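Condensation under mattress on solid platform base

Forum: Damp, Heat and Ventilation
Replies: 10

kelp_and_lime
Joined June
Posts: 14

We rent the ground floor of a brick house in Vullville, solid walls, no cavity. The bed is a solid platform type, painted board top, no slats, mattress straight on it. When I turned the mattress last week the underside had a grey bloom over the area where the hips and shoulders go, and the board beneath it was damp to the touch. Room is 17 degrees overnight, door shut, window shut, two adults sleeping.

A hygrometer on the shelf says 68 per cent at 6am and 57 per cent by mid-afternoon. I would like to fix the cause before buying another mattress. Landlord says it is "normal for the time of year".

tarn_edge
Posts: 3,062

Normal in the sense that it happens a lot. The board is the problem. Two people give off a fair bit of moisture overnight, some of it goes down through the mattress, and it meets a cold impermeable surface. With slats it would carry on into the room air. With painted board it stops and condenses.

What is under the board? Open to the room, drawers, or closed in?

kelp_and_lime
Posts: 15

Closed in. There are two drawers on one side and a dead space on the other, against the outside wall. The dead space has no opening at all.

tarn_edge
Posts: 3,062

Then the board is sitting at close to floor temperature all night. 17 degrees and 68 per cent gives a dew point of roughly 11. A closed void against a solid outside wall in winter can be at or under that without trying.

Drill the board. 30 mm holes at 150 mm centres, both directions, staying clear of the bearers. Then cut two openings in the side panel of the dead space, one near each end. Pull the bed off the wall by 50 mm at least.

sillplate
Posts: 1,515

I disagree with drilling as the first step. Holes into a closed void move the damp into the void, where you can't see it. I have taken apart two of these beds with holes drilled as above and both had mould on the inner face of the wall-side panel. Openings in the side panel help only if there is a path for air to come out somewhere else.

The room is at 68 per cent. Get that down first. Trickle vents, or a window on the latch, or a dehumidifier set to 55. If the room air is dry enough the board will look after itself. 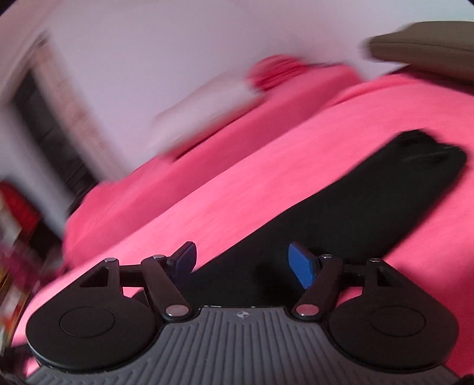
Does it matter what the sheet and mattress protector are made of?
The protector matters a good deal more than the sheet. A fully waterproof one keeps most of the moisture above the mattress, so the underside stays drier but the top layers take longer to air, and the bed needs to be left uncovered in the morning. Cotton or polycotton sheets make very little difference either way.

kelp_and_lime
Posts: 16

Protector is quilted cotton with no membrane. The bed gets made at 7am, straight after we get up.

tarn_edge
Posts: 3,063

Leave it turned down until mid-morning. That costs nothing.

On sillplate's point, I did say two openings and 50 mm off the wall. The air path is between the openings. I accept that in a still room there is little to drive it. Where I differ is on the room figure being the whole answer. Even at 55 per cent in the room, the air inside the mattress near a sleeping person is far wetter than that, and it is that air which reaches the board. Room humidity decides how fast the thing dries out during the day. It does less about what condenses at 3am.

sillplate
Posts: 1,516

Fair on the mechanism. I would still want both, and I would do the room first and measure for a fortnight, as it is a rented flat and the room is the landlord's business whereas the bed may not be. Whose bed is it?

kelp_and_lime
Posts: 17

Ours. It is a Jorer base, second-hand. No instructions came with it. The wall is the landlord's and there is no vent in that room, only a blocked-up fireplace with a painted board over it.

harl_and_float
Posts: 209

Blocked fireplace with no grille is worth a line in your next letter to the landlord. A closed flue in a solid wall gets damp in its own right, and a plastic grille in that board gives you background ventilation in the bedroom for very little money. Check the top of the stack is capped properly, or rain comes down it.

As for the base, there is a third option between drilling and leaving it. Lay a spacer mat between board and mattress. Waler do one on a roll, a sort of stiff looped mesh 10 mm thick, sold for boats. I paid 100 for enough to cover a double. It lets air move sideways to the edges so you don't need to cut anything. Mine has been down three winters. The underside of the mattress has been dry each time I lifted it.

tarn_edge
Posts: 3,064

Boat mesh does work, I would put it ahead of my holes if the money is there. Make sure the mattress isn't boxed in by a raised lip round the edge of the base, or the air has nowhere to go when it gets there.

sillplate
Posts: 1,517

Agreed on the lip. Also agreed on the fireplace grille, I should have asked about it.

For the mould already there: stand the mattress on edge in the warmest room, vacuum the bloom outdoors if you can, and look again after two days. If it has gone into the filling it will smell and there is no point keeping it. Wash the board with fungicidal wash, let it dry fully, and take a reading with a pin meter before anything goes back on top. I would want it under 16 per cent.

kelp_and_lime
Posts: 18

There is a lip, 15 mm on three sides, open at the foot. With a 10 mm mesh the mattress would still sit inside it.

harl_and_float
Posts: 210

Same as mine then, near enough. I took a saw to the lip at the head end and made four notches 40 mm wide. Two layers of mesh would also clear it but that doubles the cost.

kelp_and_lime
Posts: 19

Notches at the head, one layer of mesh, bed off the wall, covers turned back till ten. Letter about the fireplace goes to the agent (Ebrahimi) tonight. I will borrow a pin meter and post the board reading when I have it.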